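Hand-held gripper vs remote control for tidying demos
Forum: Manipulation / Data collection

usness_bench
We are starting a tidying task: small mixed objects into and out of a shallow box lid. The plan was remote control of the arm from a leader arm, 800 demos. Novum (our other site) wants to drop that and do the lot with hand-held grippers in people's homes. Has anyone run both on the same task? I care about success on round things that roll and flat things that lie flush with the box floor.

majumder
Ran both last year. Hand-held is far quicker per demo. A practised person gets 30 in the time the remote operator gets through a coffee and a calibration. The trouble comes later, when the arm cannot reach the wrist angles people use without thinking. We threw away a large share of ours for that.

coren_k
Disagree with the last part. If you throw away a large share, your people were not told the arm's limits. Put a reach check in the processing step, show the result to whoever is holding the gripper the same evening, and the bad poses mostly stop.

majumder
We had a reach check. It catches poses, not speed. People flick objects. The arm does not flick.

coren_k
Then cap the speed in the instructions and resample. It is a known fix.

tabletop_ann
Resampling a flick gives you a slow flick. The object still leaves the fingers at a point where the arm would have to let go in mid-air. I side with majumder on this one.

usness_bench
Useful, thanks. What about soft surfaces? Our remote set is all on a hard bench. The home set would include beds and sofas, and a box lid on a duvet tilts when you push down on one side.

coren_k
That is a reason to go hand-held. You will not get that tilt on a bench. Ours was poor on anything soft until we added home demos, 1000 of them, and most of the gain was from the box moving under load.

majumder
Agreed on that, for once. But note that with the gripper in your hand you feel the box shift and correct for it. The policy only has the camera. Some of those corrections have no visible cause in the recording, and it learns them as noise. With remote control and no force feedback the operator is as blind as the robot, so whatever they react to is at least on screen.

tabletop_ann
Has anyone measured that, or is it a theory?

majumder
Theory, with one small test behind it. 2 operators, same box. Not enough to publish.

usness_bench
I will do a split then. Remote for the flat items on the bench, hand-held for the rest at home. A ruler lying on the box floor is my worst case. The pads slide over it and the operator ends up dragging it to the wall to get an edge.

coren_k
Dragging to the wall is a fine strategy. Teach it on purpose. Same for a jar on its side: fingers either side of the glass, close slowly, and do not go for the lid. Leave the clutter outside the box where it is, cables and all. If you clear the bed before each demo the policy will fall over the first time it sees a charger.

tabletop_ann
I would clear the cables at least. They catch on the fingers and you lose the run.

coren_k
Losing a few runs is cheaper than a policy that has never seen a cable. Keep the snagged ones and label them as failures.

usness_bench
Cables stay in for the first batch. I will post the numbers for both sets once August is out of the way. Start pose for the home set is fingers open, either side of the jar, with the jar in the gap. 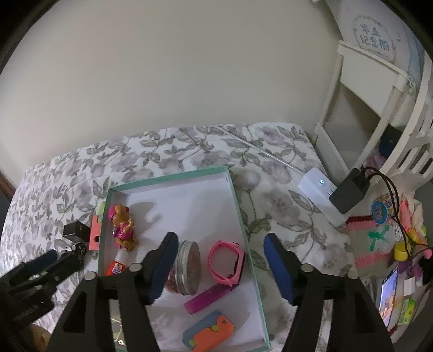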